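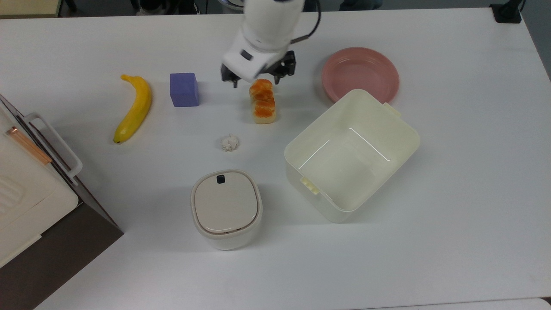
The Skindel bread proofing box, seven months in

June - posted by the Okden Kitchen Notes desk

We use cookies to remember your settings. Accept / Manage

I bake most weekends, and my kitchen in winter is a miserable place for dough. For years I did the oven-with-the-light-on thing, which works fine until somebody preheats the oven for pizza with your brioche still in it (twice, in my house). So I finally bought the Skindel folding proofer, and I've had it long enough now to have opinions.

First, the good stuff. It folds flat! I know that sounds small, but I have one tall cupboard and it slides right in next to the cooling racks. Setting it up takes less time than weighing the flour. You open the walls, drop in the little water tray, put the rack on top and turn the dial. My sandwich loaf used to sulk for hours on the counter, and now it's ready to shape before I've finished the dishes.

Rolls are where I really noticed a difference. I make a soft milk roll with an egg wash, and they used to come out lopsided, with the ones nearest the window half the size of the rest. They rise evenly now and the tops brown nicely. I've also used it for yogurt, which came out thick and just sour enough, and for softening butter when I forgot to take it out (leave the door cracked for that, or you'll get soup).

Now the grumbles. The dial is fiddly. The markings are tiny and pale gray, and if you bump it on the way past with a hip you won't notice until your dough smells like a brewery. I put a strip of tape next to my usual setting and that sorted it. The water tray is too shallow as well. For a long rise I have to top it up at least once, and there's no way to do that without opening the lid and letting all the warm air out.

The cord is short - really short - so mine lives on the counter next to the toaster and nowhere else. And the instruction booklet gives you one recipe, a white loaf using 2 teaspoons of salt to 200 grams of flour. Please don't make that. I did, and even the birds were picky about it.

I did look at the Brolteo before buying. It's a bit bigger and has a proper digital display, but it doesn't fold, and it cost 20 dollars more when I was shopping. If you bake in big batches and have the shelf space, it may suit you better. There's a Mao version too, with a clear lid, though the lid on the store's display model didn't sit right and that put me off.

Cleaning is easy enough. The rack goes in the dishwasher and the walls just need a wipe. Dry the tray before you fold everything up, or it gets a musty smell that takes a vinegar rinse to shift.

I'd buy it again, tape and all. Next on my list is a rye starter, and I'll add a note here once I've had a few loaves out of it.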